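Open day at Grungate

The workshop at Grungate opened to visitors on March 8, 2026, and by mid-morning the car park was full. Organisers had printed 400 programmes and were copying more before lunch.

Most people went first to the main hall, where Husar had a palletising arm behind a fence. It moves 80 sacks an hour and is loud enough that the guide used a microphone. Brumau had the next stand, with a sorting line built for a seed merchant in Lusholm.

The upstairs rooms were quieter. The work there is on teaching robots to handle small household things, and it is done by hand - a person wears nothing special, picks up a pair of grippers and does the job at a table. Each go is recorded. The log for the current set stood at 1427 when we called in. 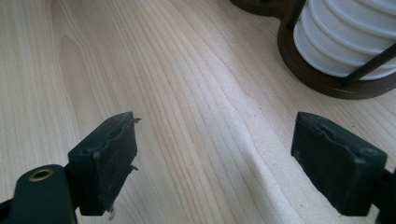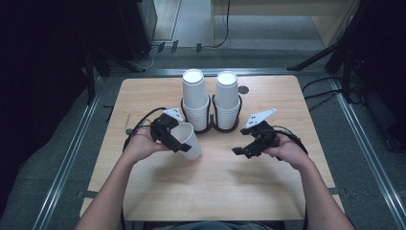 Rubber pads on one pair of fingers, white triangular fingers on the other.

Visitors could ask questions for as long as they liked. The tour takes in 5 rooms, and the last has tea. A second open day is planned for October - booking will be through the Grungate website.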